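February 3, 2018 - Sternetton bench, tea task

Back on the tea tray today. Aim was to get through a decent block of hand-held demos before we touch the policy again, and we did! 28 episodes kept, 16 thrown out, most of those in the first hour when I was still rushing the grasp and the tracking hadn't settled.

Same idea as the December runs: pick from one compartment of the brown tray, bring it over to the clear cup, let go, back to start. I'm doing the picking with the left gripper and leaving the right one parked near the cup, mostly so it can steady things if the cup wanders (those cups weigh nothing, it wanders a lot).

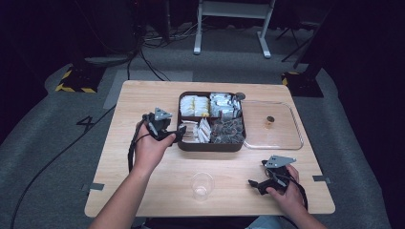
Left gripper going for the lower-left compartment, cup at the front.

The paper packets in that lower-left bin are the nicest to work with. They lean, so there's always an edge to get a jaw behind. The sachets above them are a pain - they stand so tight that I pull up two at once unless I come in almost straight down and close slowly. I've been tagging the doubles separately in Cameseo so whoever trains on this can decide whether to keep them. Haven't tried the dark pile in the lower right properly yet. Two attempts, both ugly, both deleted.

Cables: the right one kept tugging on my wrist whenever I reached across. Gave it more slack over the corner of the table and that helped.

Running total is now 324 episodes, so we're past the 300 Fleder wanted before the next training run. I'd still like more from the upper-right bin before we call it done, it's badly underrepresented.

To do:
- replay the last batch and check for tracking dropouts when the two grippers get close together
- ask Deschamps about softer pads for the jaws
- slower releases!! I'm dropping things into the cup from way too high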